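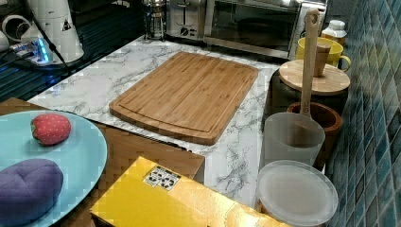

Waltraud Lüthi has spent most of her working life teaching people to cook. At Skunach she teaches robot arms to handle kitchen things, and she does it by remote control.

"I hold two handles and the arms copy me," she says. "If I hesitate, they hesitate, and that ends up in the recording."

Each task is recorded 10 times before anyone changes the layout. Then something gets moved -- a plate, a cutting board, a cup -- and she starts over. Soft toy food is the part she likes best. "You can squeeze a strawberry too hard and try again."

Her first sessions in August were slow. She couldn't feel what the gripper was touching and had to learn to judge it by eye. It took her three weeks to stop leaning forward.

She now works four hours a day, with breaks. "My wrists decide when it's time," she says. Next she wants to try lids.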